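# Bringing a squashed cotton cap back into shape (and storing it so it stays that way)

**MapleStreetSew**

Hi everyone! I hope this is the right section, I wavered between Laundry and Closets and ended up here. I have a soft black baseball cap, the floppy kind with no stiff panel in the front, and it spent most of the summer at the bottom of a gym bag under a pair of shoes. It's a Greco, if that matters, bought on vacation, and I'm fonder of it than it probably deserves. The brim is still fine but the crown has folded in on itself, and every time I put it down it slumps into the same creases.

So far I've cleared off a table, which in my house is an accomplishment, and I've read far too many threads. Some people swear by the dishwasher and some people say the dishwasher will eat your hat alive. I'd like to do this by hand if I can.

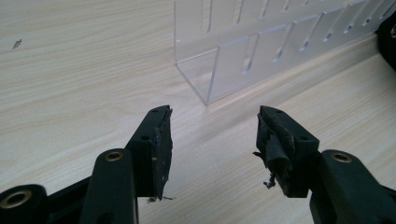 *Page last changed: November, 8 replies merged into 2 by the moderators*

My other problem is where to keep it afterward. I have a light wood table by the door with a clear acrylic rack standing on it, the sort with a row of short upright pegs or slots, and I keep thinking I could use that somehow. Or should caps lie flat? And if they lie flat, brim down or crown down? My mother always put hats down on the crown and got very cross with anyone who did otherwise, but hers were proper felt hats, and I don't know whether the rule carries over to something you can fold up and sit on.

Any help is appreciated, even if the help is "buy a new hat."

---

**Ibrahim Eze**

Please don't buy a new hat! A soft cap is about the most forgiving thing in the closet, and I've rescued worse than yours (one had been under the seat of a truck through two winters, and my brother-in-law still wears it).

First look inside at the tag and make sure it's cotton. If it says wool, stop and go very gently, with cool water only. Also check whether the brim is plastic or cardboard inside. You can usually tell by flexing it a little; an old cardboard one feels mushy and creaks, and you don't want to soak that.

Assuming cotton and a plastic brim:

1. Fill the sink with cool water and a small squirt of mild detergent. Handa makes a plain one that I like, but dish soap is fine.
2. Push the cap under and leave it for 21 minutes. I know that's a silly number, it's the length of the radio show I listen to while I wait.
3. Rub the sweatband with an old toothbrush. Black fabric shows salt lines, so take your time there.
4. Rinse until the water runs clear. You may see some dye come out and that's normal.
5. Press it in a towel. No wringing, or you'll put new creases right where the old ones were.
6. Stand a mixing bowl upside down, put the cap over it, and pull the fabric down evenly all the way around. Smooth every fold with your palm while it's damp.

Then leave it overnight. If a crease is still there in the morning, hold it over a steaming kettle for a few seconds (watch your fingers), put it back on the bowl and let it cool there.

As for resting it, your mother was right about felt hats, and on a soft cap it hardly matters for an afternoon. For longer than that I stuff the crown with tissue paper and set it brim down.

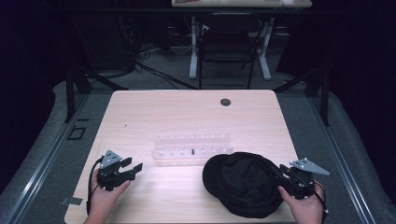

Well, I'd go easy on the kettle, says PorchLight718, and I'd skip the tissue too. Tissue goes flat in a month. I roll up a clean hand towel and tuck it in, and it holds the round shape all season. Also a peg rack is not great for caps if the pegs are short, the fabric gets a little pointy bump where it hangs. Use the rack for keys or sunglasses and put the hat next to it.

---

**DottieInOhio**

I just wash mine with the towels and wear it wet till it dries. Looks fine. You do get a cold head.

---

**MapleStreetSew**

Thank you all so much! The tag says cotton, so it's going in the sink tonight, and I've already picked out the bowl. I'll try the rolled towel too. Dottie, I may save your method for July.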